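Gereck Montes Opens Employment Agreement Desk in Lenilthorpe

Fixed-fee review of severance and separation papers, for people who have been told to take their time and sign by five o'clock

LENILTHORPE -- The employment law firm of Gereck Montes announced in October that it has opened a severance agreement desk at its Imthorpe Street office. The desk reviews separation packages for employees who have just been handed one and would like to know what it says before agreeing to it.

The service costs a flat $500. For that, a client gets a full read of the agreement by an attorney, a meeting in person or by phone, and a written summary in ordinary English. The summary runs no longer than 4 pages. The firm admits that this limit has been harder on its attorneys than on its clients.

Severance agreements tend to arrive at a bad moment. An employee is called into a small room, told that the company is moving in a new direction, and given a folder. Inside the folder is an offer of money, followed by a great many paragraphs about what the money is for. Most people read the first part closely.

"The number is on page one and the release is on page nine," the firm said in a statement. "We have met very few people who got to page nine in the parking lot."

The release is usually the heart of the deal. In exchange for payment, the employee gives up the right to bring certain claims against the employer, often including claims the employee has not thought about yet. Other common passages deal with confidentiality, the return of company property, references, unused vacation, and what each side may say about the other. One agreement that came through the office this year asked a departing bookkeeper to speak well of the company forever. The firm suggested a shorter period.

Review does not always lead to a fight. In many cases the attorneys tell the client that the offer is decent and the language is standard, and the client signs it and goes home. In others, a single letter is enough to fix a date, add a neutral reference or strike a sentence that seems to have wandered in from somebody else's contract. If a client wants the firm to negotiate, that work is quoted separately and in writing before it begins -- a practice the firm recommends to everyone, including its competitors.

The desk also takes work from small employers. A business that has been using the same severance form since the fax machine was new can have it reviewed for the same flat fee. A full rewrite, with a set of instructions for whoever has to hand it over, is $2000. The firm will not advise both sides of the same separation and checks for conflicts before it accepts any documents. Callers are asked to give the name of the other party first and save the story for second. The story is usually good, and the attorneys regret having to interrupt it.

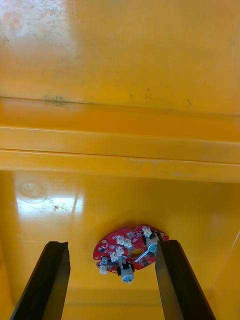

Can an employer take back a severance offer before it is signed?

Often it can, unless the offer promises to stay open for a set time or a law that applies to the employee requires a waiting period. Read the deadline in the document itself, and get any extension in writing.

Clients are asked to bring the agreement, the original offer letter, any handbook they were given and the most recent pay stub. Bonus or commission plans should come too, even when the employee is fairly sure they no longer matter. Original envelopes are not needed. Neither are printouts of the entire group chat, although relevant messages should be kept and not deleted.

The desk is open from 9 a.m. and sees clients by appointment. Same-day review is offered when the calendar allows, and callers with a deadline should mention it at the start of the call. The office has parking behind the building, where reading page nine is encouraged.

About Gereck Montes

Gereck Montes represents employees and small businesses in workplace matters, including contracts, unpaid wages, leave and separation. Its office is on Imthorpe Street in Lenilthorpe.

This release is general information and is not legal advice. Reading it does not create an attorney-client relationship, however well the two of us seem to be getting along. Fees quoted cover the services described and do not include court costs or representation in a lawsuit.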